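[gripper-users] Re: Fingertips letting go of knit fabric at the hem
List: gripper-users
Time: 4:40 pm
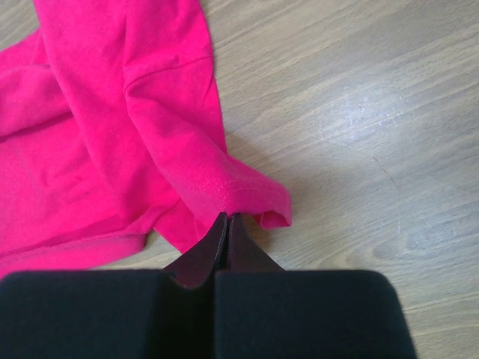
Hi all,

Great question, and I'm so glad it came up, as I just spent most of January on the same thing with our Flurkell wrist unit! Your message, for those reading the digest:

> We have a two-finger gripper picking up T-shirts for a
> folding test. It grabs thick seams fine, but on a single
> layer of jersey the tips close and the cloth slides out
> as soon as the arm lifts. We already raised the closing
> force to 80 percent. Pads are new. Is it the tips, or
> should we go to a stickier pad?

Leave the pads alone for now and put the force back down. On ours, more force made it worse. The fingers flexed, the tips toed out a hair, and the cloth was being held by the middle of the jaw with nothing at the point. I'd start with tip alignment.

Close the gripper on nothing at low force and hold a flashlight behind it. You want the light to disappear at the very ends first. If you see a bright sliver at the point, loosen the two screws on one finger only (pick one and stick with it, or you'll chase it all afternoon like I did), close the jaws again, let the tip settle against its partner, and snug the screws with the jaws still shut. Then redo the zero. Please don't skip the zero! Our controller kept the old closed position, so the motor thought it had arrived before the tips met, and I blamed the hardware for a whole day.

Next, clean the bevels. Lint packs in where the finger meets the tip, and cotton is terrible for it. I use a dry toothbrush and then a wipe with alcohol, and I do it at the start of every shift now.

For a check, I take the hem of an old cotton shirt, one layer, and pull by hand with a little luggage scale from Oakley. Before the realignment we dropped 49 picks in one long run. The same run afterward dropped 2, and both of those were on a wet-look polyester thing that I don't think anybody could pick up.

One more idea: if your approach is straight down, try stopping slightly higher. We were pressing into the floor and the tips were spreading on contact. The Tolstead mount has a bit of give in it, so it hid this from us for ages.

Does yours have the short fingers or the long ones? I have a shim drawing for the long ones from the Zodlow build and would be happy to post it.

Cheers from the bench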